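**Re: [neighbors] Seed swap leftovers**

On 2022-04-16, Marloes Vermeulen wrote:

> We still have 105 packets from the swap, mostly beans and squash. Does anyone want them before I take them to Bollholm?

Marloes, yes please! I'd love the beans, especially the speckled ones Luuk brought - mine climbed right over the shed last summer and kept going until the first frost. Could you save me a few squash too? I can pick them up at the Ikitz gate any evening after six.
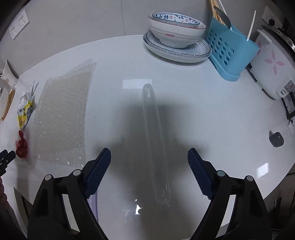

And if Su-bin still wants tomato starts, I have plenty, all strong and bushy!

Roos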